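Tretenent (software)

Tretenent is a software framework for the manipulation of textiles and other deformable objects by robot arms. It combines perception, task planning and low-level control in a single runtime and is maintained by the Tolentino laboratory. The framework is used chiefly for household laundry tasks, among them the sorting, pairing and hanging of socks, and is distributed with a companion annotation tool, Ninell.

Background

Rigid objects can generally be represented in software by a position and an orientation. Garments cannot, as their shape changes with each contact and much of their surface is hidden when they lie in a pile. Early versions of Tretenent inherited a rigid-body planner, which required a complete model of each item before a grasp could be attempted. The planner was withdrawn in version 13 and replaced by a scheme in which only the visible portion of a garment is modelled.

Perception

The perception module, Wavano, receives colour images from a camera carried near the gripper. It divides each image into candidate fabric regions and assigns to every region a descriptor based on colour, pattern and texture. Regions with similar descriptors are provisionally joined, so that two exposed sections of one striped sock may be treated as a single item even where another garment lies across them. The same procedure can join two different socks in error, and a confidence value is therefore kept for each join.

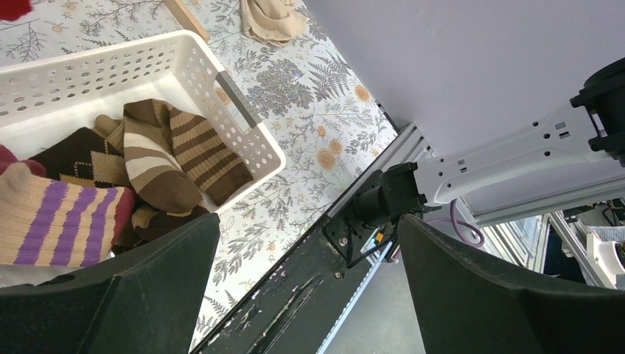
Patterned work surfaces present a separate difficulty. A floral or botanical cloth contains edges and colours that resemble those of knitted fabric, and a sock lying outside its basket may be absorbed into the background. Wavano addresses this by storing a reference model of the surface and comparing new images against it. The reference set supplied with the framework covers 50 surfaces, of which 14 are plain.

Planning

The planner maintains a list of candidate grasps ranked by expected clearance, fabric thickness and the confidence of the underlying region. Cuffs and folded edges are favoured over flat areas. Container walls are entered as fixed obstacles, and an approach path that would bring either finger into contact with a basket rim is rejected before execution.

Pairing is handled as an assignment problem. Each item is scored against all others, and a match is confirmed only when the score exceeds a threshold set by the operator. Items already hanging remain in the model and may be matched with those still in the basket.
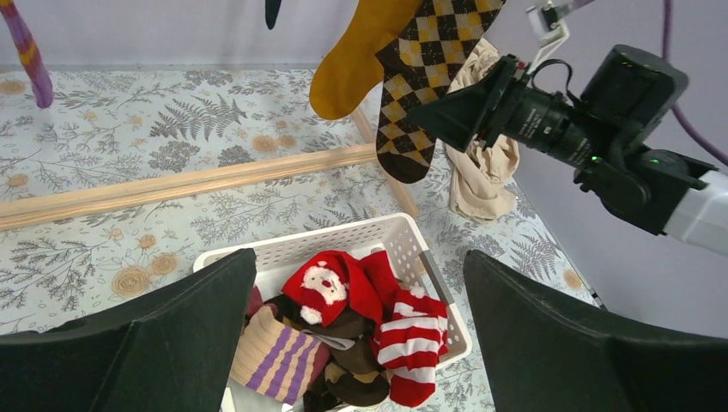

Contributed by the Tretenent documentation group
Last revised 4/20/21

Control

Motion commands are issued by a compliant controller that limits the force applied at the fingers. Separate limits may be defined for different fabrics. Sheer hosiery is assigned the lowest limit in the default configuration, and heavy knits the highest. When the measured force departs from the expected range, the controller halts the arm and returns the task to the planner.

Tooling

Ninell allows an operator to replay a recorded session, correct region boundaries and label individual garments. Corrections are stored separately from the original recording and can be reversed. The public archive holds 154 annotated sessions, and a revised file format has been scheduled for release in July. Earlier archives remain readable through a conversion utility.

See also

Deformable object manipulation
Grasp planning
Image segmentation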